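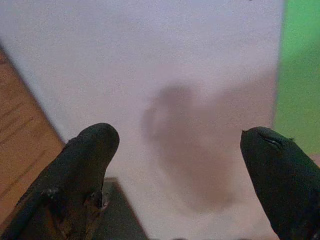
Unit 4: Hanging Storage on Smooth Walls and Panels

Minderano Institute of Household and Facility Studies
Course handout, Room Organization I
Read before the practical session and bring to class.

4.1 Scope of the unit

Units 2 and 3 dealt with shelves, drawers and boxes. The present unit deals with small items that are kept on a wall: keys, hand brushes, tags, lanyards, light tools and similar articles with a loop, ring or hole. Students will learn to choose a hook, place it, load it and remove it without damage to the surface behind.

Screw-in hooks are not covered. They are treated in Room Organization II, together with wall types and anchors.

4.2 Terms used

Backing. The surface that receives the hook. It may be the wall itself or a panel fixed to the wall.

Pad. The flat adhesive part. Pads are supplied clear, white or gray.

Peg. The projecting part on which the item hangs. A straight peg is easy to load from the front but holds an item less securely than a curved one.

Drop. The vertical space an item takes up below the peg, measured with the item at rest.

Reach. The distance from the user's shoulder to the peg when the user stands at the normal working position.

4.3 Choosing the backing

Adhesive pads hold best on a hard, smooth and clean surface. Painted plaster is acceptable if the paint is sound. Wallpaper, bare brick, unsealed wood and textured paint are not suitable and should be covered with a panel first.

A colored panel on a white wall has a further use in shared rooms. It marks out the storage zone, so that users know where hanging items belong and where they do not. The color should differ clearly from the wall and from most of the items to be stored. On a strong color, clear pads almost disappear and the peg becomes the only part that stands out. Some students find this attractive; others find the hooks harder to locate at a glance. Both opinions may be defended in the written assignment.

The lower edge of the panel need not meet the floor. A strip of bare wall below the panel is easier to keep clean, and mops and wet cloths are less likely to touch the edge.

4.4 Arranging the hooks

Hooks are commonly set in a level row. A level row looks tidy and is quick to mark with a ruler, but it has one weakness: wide items hung side by side will meet at the same height and tangle. A rising row, in which each hook stands a little higher than its neighbor, gives each item some clearance at the top and makes it easier to lift one item without moving the next. 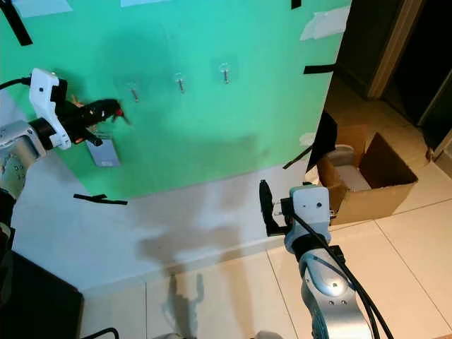
Figure 4.1. Metal pegs on clear adhesive pads, set in a slightly rising row on a green panel.

When planning either arrangement, proceed as follows.

1. Lay the items out on a table in the order in which they will hang.

2. Measure the drop of the longest item. In the class set this is 330 mm.

3. Mark the height of the first hook lightly in pencil, leaving the full drop plus a hand's width below it.

4. Mark the next hook at least 100 mm to the side. For bulky items, such as brushes with a wide head, increase the distance until the heads no longer touch.

5. For a rising row, raise each mark by 32 mm. The same rise must be used for the whole row. An uneven rise looks like an error in measuring.

6. Hold each item against its mark before any pad is applied. Changes are simple at this stage and tedious later.

4.5 Applying the pad

Wipe the backing with a dry, lint-free cloth and then with the cleaning wipe supplied in the kit. Household spray must not be used, as many sprays leave a film to which the pad will not bond. Allow the surface to dry fully.

Peel the liner from one corner. Do not touch the adhesive. Set the lower edge of the pad on the mark, lean the pad back against the surface and press from the center outward for around 30 seconds. Trapped air shows through a clear pad as pale spots. Small spots may be left; a large one means that the pad should be replaced.

The hook should then be left unloaded for the period stated on the packet. The Skanon and Cirkance hooks in the class kit have different waiting periods, and students must check the packet that belongs to their own set.

4.6 Hanging and removing items

Items with a stiff ring go straight onto the peg. Items with a soft loop should be opened with the fingers of one hand and guided over the peg with the other. Flat tags and plates hang best when their hole is large enough to pass over the tip without force — a tight hole pushes the peg sideways and loads one edge of the pad.

To remove an item, lift first and pull second. Pulling straight outward is the most common cause of a loosened hook in our practice rooms.

Where an item carries a tag, the tag should hang below the item with its written side to the front. A tag folded behind the item cannot be read and tends to be ignored when stock is checked.

4.7 Keeping the area usable

Keep the floor directly in front of the panel clear enough to stand on. Boxes used for unpacking may stay nearby during the work but should be flattened and taken to the Ajayi Wing store when the work is finished. Table surfaces used for sorting are to be wiped before the next group enters.

Check each hook once a month. Press the pad at its corners; if one corner lifts, take the item down and replace the pad. Used pads are never applied a second time.

4.8 Preparation for the practical session

Bring a soft pencil, a ruler and two items from home that could reasonably be stored on a hook. Glass, food and items with an exposed blade will not be accepted.

4.9 Written assignment

Choose a wall in your own home or workplace. Draw it to scale, mark the position of each hook, and state the drop of every item. Explain in one paragraph whether you chose a level or a rising row. Add a second paragraph on the color of the backing. Drawings may be made by hand, provided the measurements are legible.

Submit the assignment at the start of Unit 5.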